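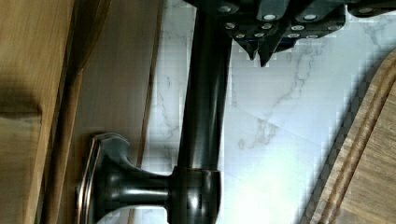
Figure 3. Tall-necked kitchen tap in a dark bronze finish.

3.2 Short draws at the kitchen tap

Water drawn at the kitchen tap was logged in 400 households in the towns of Bistby and Plasau. Both towns are fed from the same upland source, but the network in Plasau is older and runs at a lower night pressure. A meter was fitted to the cold branch under the sink and, where the pipework allowed, a second one to the hot branch. Homes with a separate filter tap were kept in the sample, with the filter tap left unmetered. Its use is therefore missing from the totals given in Section 4.

Kitchen taps differ from basin taps in ways that matter for the record. The spout is higher, the aerator is often coarser, and a single lever usually serves both branches. A lever resting near the middle of its travel takes water from both sides even when the user wants cold only. In such cases the hot branch shows a brief flow that ends before warm water can reach the spout. We class these as blind draws. The heat carried into the pipe is then lost to the cupboard and the floor void.

Blind draws were found by joining the two meter records on their time stamps. The Clilano loggers drift by a small amount over a month, so each pair was aligned on the longest shared draw of the day before any matching was done. Days on which no shared draw was present were dropped. After this step, 1,166 household days remained for the April record, of which 799 came from Bistby. The imbalance reflects access to the cupboards and should be kept in mind when the two towns are compared.

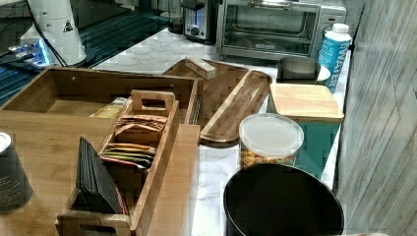
What is counted as one draw?

Flow on either branch that starts from rest and returns to rest, with pauses shorter than the logging interval ignored.

The choice of rule affects the number of draws far more than the volume. Rinsing dishes under a tap that is opened and closed repeatedly can be read as a single long draw or as many short ones. We tested a longer pause limit on 56 households drawn at random from the sample. Total volume was unchanged, as it must be, while the share of draws classed as blind fell slightly. The ordering of households by blind volume was nearly the same under both limits, and the shorter limit is used in what follows.

Pipe length between the heater and the tap was measured along the visible run and estimated where the pipe passed behind a wall or under a floor. Pipe bore was taken from the fitting at the sink. Both values enter the Mudaliar loss model as fixed inputs, so an error in either is carried directly into the estimated heat loss. Lagging was recorded as present or absent only. Partly lagged runs were entered as absent, and the loss for these homes is likely to be overstated.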